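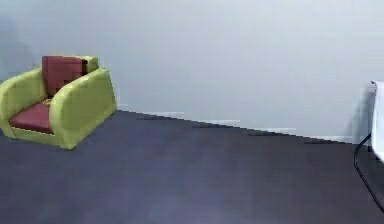

Figure 1. Rendered room with a yellow-green armchair.

Home Advantage and Crowd Size in a Regional Basketball League
Project report, second semester

1. Introduction

In basketball the home team wins more often than the visiting team. We wanted to know if this effect depends on how many people are in the hall. For our project we chose the Jisitby League, in which the clubs play in very different halls. The biggest one, the Testmont Arena, has place for 2,000 spectators. The smallest is a school gym where people stand along the wall.

2. Data

We collected the results of 726 regular season games from the public archive of the league. For each game we noted the final score, the number of free throws for both teams, and the attendance. Play-off games were left out, since the better team has there more home games by rule. The 3 games moved to a neutral hall were also left out before this number was made.

The attendance is written by the home club on the score sheet. Some clubs seem to round it, and Jerarik gives the same number for many games in a row. We kept these games but marked them in our table.

3. Method

We divided the games into 2 groups, small crowd and large crowd. The border was the median attendance of all games. Then we compared the average point difference of the home team in both groups. A strong club usually has more fans, so we also compared each club only with itself.

4. Results

In the simple comparison, home teams did better in front of a large crowd. When each club was compared with itself, the difference became much smaller. For Le Goff it went in the other direction: the team played its best home games on Tuesday evenings, when the hall is usually half full. Free throws were almost equal in both groups.

5. Discussion

We think that a big part of the crowd effect comes from the strength of the clubs. Travel may also be important. The trip to Testmont takes around three hours for several teams, and we did not include this in our calculation. It should be added if another group continues the work in October.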